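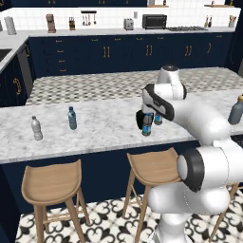

Gripper log, part 9

December 2023 – posted by the author

Spent the day on the kitchen scene again, comparing the Stonard gripper with the Drernow on the same simulated arm. Same controller gains, same start pose, same bottles on the island. Only the end-effector model changes between batches.

Ran 196 grasps with the Drernow before lunch and the same set with the Stonard after. The clear water bottles with the blue label are the useful ones. The walls are modeled with some give, so a force setting that holds the frosted white bottle without trouble will squeeze these until the contact solver starts to chatter. The Drernow did that at anything over 15 newtons. The Stonard closes more slowly and settles, at the cost of a longer cycle.

The harder case is two water bottles standing one behind the other. The approach planner treats the rear bottle as an obstacle, but the padding around it was left at the default from July and is too thin for the Stonard housing. I counted 2 knockovers in the first block. Raised the padding, reran, none. The Drernow is narrower and never needed it.

Lift height stays low for now. I want the object just clear of the marble so that slip shows up as contact with the counter and gets logged. Higher lifts look better in the demo reel and tell me less.

Wrist torque is still odd. There is a spike when the forearm comes across the island at full reach, and it appears with both grippers, so I blame the arm model. The Drundale file lists a link mass that does not match the one in the Frimpong controller config. One of them is wrong. Wrote to both and went back to the old value – results are at least comparable with last week.

Log is now at more than 273 megabytes per batch. Need to drop the contact stream to every fourth step.

Tomorrow: dark gray bottle with the tan cap, both grippers, lower friction. Then the seed sweep if the queue is free.

4 comments
Share this post
We use cookies to remember your settings. Accept | Manage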